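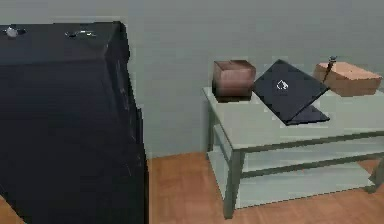 **Dastorville run, October 12, 2022**

Greltance sold us the Dristero controller on the strength of a simulated flat: tidy-up jobs in the living area, fetching jobs in the kitchen. The brochure said 3,000 trials without a safety stop. Khrystyna Pavliuk went through the logs and found 2,637 trials that had been run to the end. The rest had been filed as "completed early", a phrase I'd like to see defended out loud.

Among them were 104 where the arm carried on moving after the stop command. Nestor Barredo was told this was a logging delay. Perhaps it was. A delay that lets a joint keep turning for almost 15 seconds is still a fault in my book, and the floor being rendered doesn't make it less of one. The same stop code is meant to go on the real arm.
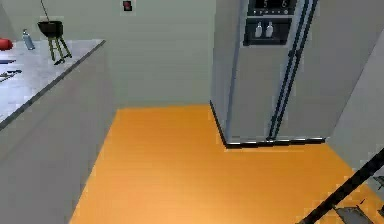

Seung-woo Jin asked for the contact records from the kitchen jobs and got a summary instead — one page, all green. Nghĩa Lý has since rerun the stop test with the patched version. It passed, on the one starting pose Greltance picked. We've asked for the others, and for the raw files, and the real arm stays switched off until both arrive.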